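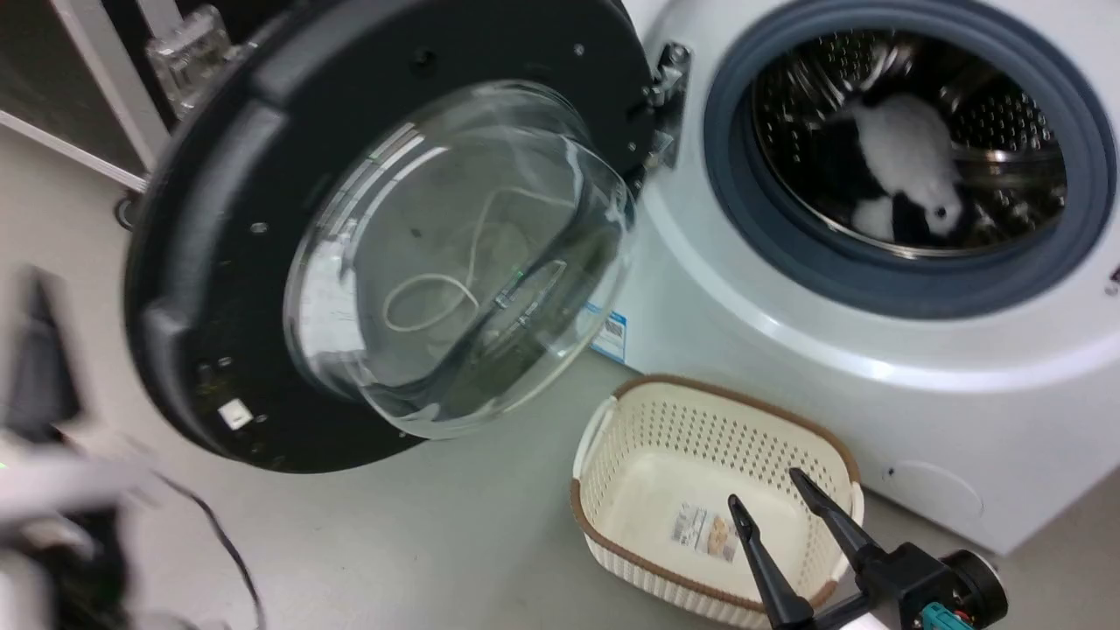 Muffiger Geruch aus der Waschmaschine, Essigessenz ja oder nein?

Forum > Haushalt und Wäsche > Waschen und Trocknen

Caoimhe_G
Beiträge: 4
Verfasst am 10. Juli 2020

Guten Tag an alle,

ich wohne seit Mai in einer Wohnung in Eltden und habe vom Vormieter die Waschmaschine übernommen, einen weißen Frontlader. Bitte entschuldigen Sie mein Deutsch, ich lerne es noch, aber ich gebe mir Mühe.

Mein Problem ist folgendes: Die Handtücher riechen nach dem Waschen gut, aber sobald man sie benutzt und sie wieder feucht werden, kommt ein muffiger Geruch. Auch die Stofftiere meiner Tochter riechen so, wenn sie eine Nacht im Bett gelegen haben. Ich wasche fast alles mit 40 Grad und benutze ein flüssiges Waschmittel. Weichspüler benutze ich auch, vielleicht etwas mehr als auf der Flasche steht.

Meine Nachbarin hat mir geraten, eine halbe Flasche Essigessenz in die Trommel zu geben und die Maschine heiß laufen zu lassen. Im Baumarkt sagte man mir aber, dass der Essig die Gummiteile angreift. Wem soll ich jetzt glauben?

Ich bedanke mich im Voraus für jede Antwort.
Caoimhe

Kavanagh58
Beiträge: 148

Hallo Caoimhe,

dein Deutsch ist doch völlig in Ordnung.

Essigessenz bitte nicht. Ich habe mir damit vor Jahren die Türmanschette ruiniert, die wurde erst klebrig und dann rissig. Der Tausch war teuer und eine elende Fummelei. Nimm Zitronensäure gegen Kalk, aber nur kalt oder lauwarm, sonst setzt sich Calciumcitrat ab. Gegen Geruch hilft sie aber kaum, das sind zwei verschiedene Baustellen.

Gegen den Geruch: Vollwaschmittel als Pulver, leere Trommel, höchste Temperatur. Flüssigwaschmittel enthält keine Bleiche, und dann bildet sich bei 40 Grad mit der Zeit so ein grauer Schmier.

Lorcan_MM

Da muss ich widersprechen. Ich nehme Essigessenz seit ewigen Zeiten, zweimal im Jahr ein kleines Glas voll, und meine Manschette ist noch die erste. Eine halbe Flasche ist natürlich Unsinn. Auf die Menge kommt es an.

Caoimhe, hast du schon einmal die Falten vom Gummi auseinandergezogen? Unten sammelt sich gern Wasser mit Fusseln und Haaren.

Kavanagh58
Beiträge: 148

Lorcan, dass es bei dir gutgegangen ist, freut mich, aber das würde ich niemandem als Empfehlung geben. Säure und Gummi vertragen sich auf Dauer nicht, und im Heizstabbereich hast du auch Metall.

Lorcan_MM

Und Zitronensäure ist keine Säure?

Dymphna

Könnt ihr das bitte im anderen Thema austragen, dort streitet ihr euch schon seit Wochen.

Zur Sache: Flusensieb! Bei meinem Vekent sitzt es unten rechts hinter einer Klappe. Vorher ein flaches Gefäß und alte Handtücher hinlegen, es kommt mehr Wasser heraus, als man denkt. Danach die Waschmittelschublade ganz herausnehmen und auch den Schacht dahinter putzen, besonders oben, wo das Wasser einläuft. Bei mir war dort alles schwarz.

Und den Weichspüler würde ich weglassen. Er legt sich auf die Fasern, und die Handtücher trocknen auch schlechter damit ab.

Caoimhe_G
Beiträge: 4

Vielen Dank für die schnellen Antworten!

Ich habe die Gummifalte kontrolliert. Darin lagen eine Haarspange, ein Stück Papier und ziemlich viel grauer Schleim, es war mir etwas peinlich. Das Flusensieb konnte ich leider nicht öffnen, es sitzt sehr fest. In welche Richtung muss man drehen?

Noch eine Frage zu den Stofftieren: Darf man sie überhaupt mit 60 Grad waschen? Auf den meisten Etiketten steht 30 oder es steht gar nichts.

Ailbhe Moriarty

Gegen den Uhrzeigersinn. Wenn es klemmt, mit einem Gummihandschuh anfassen, dann hat man mehr Griff. Keine Zange, der Kunststoff bricht leicht.

Stofftiere wasche ich mit 30 Grad im Schonwaschgang und schleudere sie nur mit niedriger Drehzahl, immer im Kissenbezug. Wichtiger ist das Trocknen. Wenn die Füllung innen feucht bleibt, riecht das Tier nach zwei Tagen wieder, da kann die Maschine noch so sauber sein. Im Sommer auf den Balkon legen, öfter wenden und zwischendurch kräftig kneten.

Salamatu O.

Ich möchte noch etwas hinzufügen, das hier noch niemand geschrieben hat: Die Tür nach dem Waschen offen lassen! Ich habe sie früher immer sofort zugemacht, weil es ordentlicher aussieht. Die Schublade lasse ich auch ein Stück offen. (Wer kleine Kinder oder eine Katze hat, muss natürlich aufpassen und vor jedem Start hineinschauen.)

Bezüglich Waschmittel bin ich nicht ganz einverstanden mit Kavanagh58. Für dunkle Kleidung ist Pulver mit Bleiche nicht geeignet. Ich verwende von Otard das Pulver für die Handtücher und Bettwäsche und für den Rest ein Colorwaschmittel.

Kavanagh58
Beiträge: 148

Ja, für Dunkles nimmt man Color, das hätte ich dazuschreiben sollen. Mir ging es um den Leerlauf und um die weißen Sachen.

Caoimhe_G
Beiträge: 4

Rückmeldung: Das Sieb ist offen, der Trick mit dem Handschuh hat funktioniert, danke Ailbhe. Darin waren zwei Münzen und ein Knopf. Danach habe ich die leere Maschine mit Pulver auf 90 Grad laufen lassen, und die Trommel riecht jetzt nach nichts. Die Handtücher sind besser, aber noch nicht perfekt. Den Essig habe ich nicht probiert, Entschuldigung an Lorcan.

Lorcan_MM

Kein Problem. Die Handtücher noch zweimal mit 60 Grad und ohne Weichspüler, dann sollte es weg sein. Wenn nicht, schau dir den Ablaufschlauch an, ob er irgendwo durchhängt.

Dymphna

Und den Schacht von der Schublade nicht vergessen, dazu hast du nichts geschrieben.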